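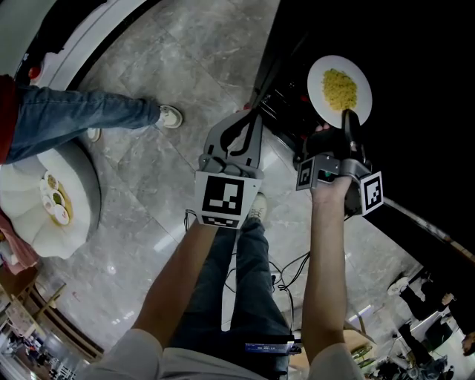
Fig. 1. Plate carry with hand-held grippers, operator's view. Right gripper closed on the plate rim.

Sivine Open Day Set

Data card, version 2
Last edited 1/8/23

Summary

Recordings of hand-held gripper demonstrations made during the Sivine open day, hosted by Zutberg. Operators carried plated food through a public area while visitors moved about the floor. No robot arm was driven at the event. The set is intended for work on grasping and transport of open dishes.

Contents

17 sessions, 6 operators. Each session is one folder holding:

video/ head view and one view per gripper
pose/ gripper pose, one file per hand
width/ jaw opening over time
notes.txt operator notes, free text

Session 19 is the highest folder number. Folders 4 and 11 were withdrawn and the remaining folders were not renumbered.

Equipment

Two grey hand-held grippers, one per hand, with plastic jaws. Black-and-white fiducial markers are fixed to the gripper bodies. Cabling runs to a small unit at the operator's waist. Marker dimensions are in hidow_rig.yaml; do not use the values from version 1, which were measured to the outer edge of the white border.

Task

Approach the plate, close one gripper on the rim, lift, carry, set down. The other hand is unconstrained. Food was left on the plate to discourage tilting. A session may include failed grasps, and these are labelled "drop" or "regrasp".

Known issues

Polished flooring produces glare in the head view. Pose tracking is less reliable wherever a marker is turned away from the camera.
Bystanders appear in many clips. Faces are blurred in the release files.
Left and right width files are swapped in session 6. Fix pending.

Loading

python load.py --root ./sivine --session 2

Requests for the unprocessed recordings go to the Kalogeropoulos data desk. Next release is planned for September.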